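Bench notebook, July — pack frame and stove repairs before the Imerside loop

6:40 in the morning, coffee made, bench cleared (well, half of it). I'm writing this up now because last year I fixed all this same stuff and wrote down none of it, and then spent an entire evening trying to remember which glue I'd used on the boots. So this is for future me, and for anyone else who uses the bench and wonders why the drawer of webbing is such a mess. Sorry about the drawer!

The trip first, so the repairs make sense. We're doing the Imerside loop again, the long way, up the switchbacks to the saddle and down the far side to the creek, then camp, then out along the ridge. It's four days if the weather holds. The first time I did it my hip belt let go on the second climb and I carried the whole load on my shoulders until camp. I do not want to do that again. The view from the saddle is worth just about anything, you come over the last rise and there's nothing but hills going blue one behind another, but it's better when you can feel your arms.

PACK (the old Gudia)

Stitching on the left hip belt wing had pulled out again, same place as before. I'd sewn it last time with ordinary heavy thread and a straight stitch, and it looked great and lasted one season. Unpicked all of it. The foam underneath is fine, a bit flat where the buckle sits. Cut a new backing patch from the wide webbing, tucked the raw edge under, and did box stitches with the bonded thread and the curved needle. Broke one needle. Swore. Did the rest by hand with the awl, which was slower but so much nicer to do that I wish I'd started that way.

Weighted it after with water jugs, 40 pounds, hung it off the ceiling hook by the belt wing alone and left it through dinner. No creep at the patch that I could measure. The webbing next to it stretched a little and came back. I marked the edge of the patch in silver pen so we can see on the trail if it starts to walk.

Also replaced the sternum strap slider with one from the parts bin. It doesn't match. It's orange. I kind of love it.

STOVE

This one had me going for a while. The Dalier has been burning yellow and sulky ever since the spring trip, and I was sure it was the jet. Cleaned the jet with the wire, soaked it, cleaned it again, no change at all. Then I took the pump apart and the leather cup was dried out and curled like an old leaf. Oiled it, worked it between my fingers until it went soft, put it back, and got a lovely tight blue flame on the first try! So: check the pump cup FIRST.

Boil times, same pot and same amount of water, out on the back step with no wind to speak of:

Before: 607 seconds
After the pump cup: 214 seconds

I ran the second one twice since I didn't believe it, and the repeat was close enough that I didn't bother writing it in. I did not wait until the air was the same temperature, and the first run was earlier in the morning, so don't quote me on the exact gap. It's still a huge difference. That's the difference between hot soup and standing in the dark being mad at a pot.

The O-ring on the fuel bottle looked fine but I changed it anyway. Old one is in the jar with the others.

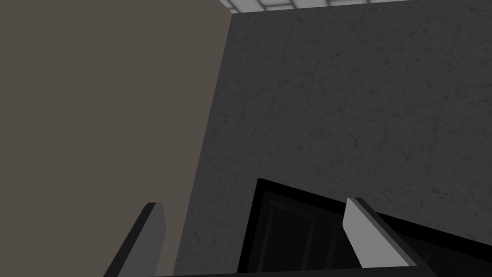
Sandoval read the page over lunch and wrote back that the stove numbers are nice but the boil test should be done up high, with wind, and that a back step in July proves only that I own a back step. Fair. I've added a windy test to the list for the first night at the creek, with the foil screen and without it. The other point in the same note was a better one, that I should carry a spare pump cup and not just a bottle of oil. I've ordered two.

BOOTS

The right toe rand was lifting, maybe a thumbnail's worth. Scrubbed it out with a toothbrush and rubbing alcohol, let it dry overnight, roughed both faces with sandpaper, then a thin coat of the urethane glue on each side. Waited until it was tacky and clamped it with strips of bike tube wound really tight. The bike tube works much better than the spring clamps, which kept sliding off the curve and shooting across the room.

Left it a full day. Flexed it hard by hand, no lift. I'll wear them on the short hill trail in the evenings this week and look again. If it lets go there, I'll take the old pair and just live with the blisters.

Note on the glue: the cap was welded on from last time. Wipe the threads before you close it. Please! I'm talking to myself as much as anyone.

POLES

Lower section on one pole was slipping under load. Pulled it apart, dumped out an amazing amount of grit, wiped the expander clean and dried it. It holds now when I lean on it with all my weight. No oil in there, ever — I did that once and ended up sitting in a creek.

STILL TO DO

Windproof matches, the box is nearly empty.
Seam tape on the tent fly, by the zipper, just the one spot.
Find the other gaiter. I've looked in the obvious places and most of the silly ones.
Weigh the whole pack once it's loaded, and then take out the second book.
Ask Sandoval about borrowing the small water filter, ours is slow and I haven't had time to flush it.
New thread, the bonded kind, I used almost the whole spool on the hip belt.

Later, 9:15 at night. Found the gaiter. It was inside the sleeping bag sack, which means it's been in there since the spring trip, mud and all. Washed it in the sink and hung it on the ceiling hook where the pack was. The sleeping bag is going to need a wash too, I think, but that's a whole day's work with the drying and I'm going to air it on the line first and see how it smells.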